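Udby two-arm teaching kit

Sold by Bouvier. Order code 3518.

The Udby is a leader-and-follower set. You move a pair of small hand-held arms, the two larger arms on the bench copy you, and the controller records the joint angles along with whatever cameras you plug in. We stock it because customers kept asking for it. We don't promise that it teaches a robot anything by itself. It records people, and if your people are sloppy, you will own a very tidy archive of sloppy work.

The maker's leaflet says a new operator is "fluent in minutes." Sabina Khan ran our bench trial at Fallcombe and would not sign off on that line. Opening and closing the grippers comes quickly. Judging depth through a camera view does not, and soft goods are the worst of it. Plan on a couple of afternoons per person before you keep any recordings.

What you get
Two follower arms with grippers
Two leader arms
Controller, power supply, cable set
Recording software, 2 seats

What you don't get
Cameras, a table, bins, or anyone to sort through the recordings afterward

Our trial task was sorting soft items between clear bins, which sounds easier than it is. We kept 1044 recordings and threw out a good many more. Clear plastic gives off glare that shows up in every camera view, so try your own containers before buying a stack of them.
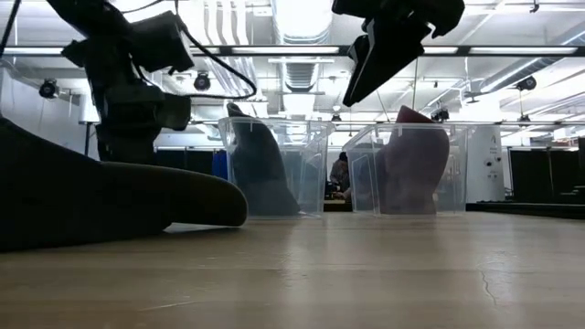 Force feedback is sold as an add-on under the name Winotau. It gives a faint push when a gripper meets something solid. With cloth we felt next to nothing, and Réjean MacLeod, who handles our returns, would like you to know that before you order it.

Playback deserves the same caution. Replaying a recording moves the arms through the same path, whether or not the item is where it used to be. Anything smarter needs training software, which we don't sell and won't recommend.

Warranty covers the arms and controller for 80 weeks. Gripper fingers are wear parts and are not covered. Trial loans are available; ask for the bench set.

Last updated: December

Contact | © Bouvier | Back to top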